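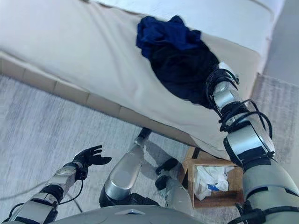 Vol. 12, No. 3, p. 390

4. Clothing left on and beside the bed

In the first part of the study we asked people where they put clothes which are worn once but are not yet for the laundry. Of 1000 answers that we could use, 700 named the bed or a place next to it. The chair came second, and the wardrobe was far behind. Matubbar and Begum found the same order in their earlier work on student rooms in Korletey, although they counted the floor together with the bed.

We separate three positions: on top of the bedding, over the side of the mattress, and on the floor. The second position is easy to forget in a questionnaire, but it is common in the rooms. Figure 6 gives a case of it, a dark blue cloth against the beige side of the mattress, while the cover on top is pale and smooth. A bed like this one would be marked as "made" in the list of Nanayakkara, and the garment would be lost from the record. For this reason we score the side of the mattress on its own line.

Figure 6. Dark cloth over the side of a bed (position 2).

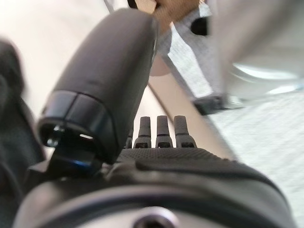

Figure 7. Gray textured cloth, handled by a person.

Folding was treated as a separate step from picking up. Many of our participants told us that they pick up a garment quickly and then wait long before they fold it — sometimes until the next morning. We wrote down the kind of fabric each time, because thick or textured cloth keeps a fold in a different way than thin cotton. The gray cloth in Figure 7, which hangs diagonally by the person's hand, was entered under "textured", and its color was not used in the scoring. Two of us (Dabbas and Bhattacharjee) coded all 40 sessions independently, and where the codes were different, the session was discussed again in March.

The results for each position are given in Table 3. Garments in position 2 were the last to be folded in both groups, also when the bed itself was made early in the day.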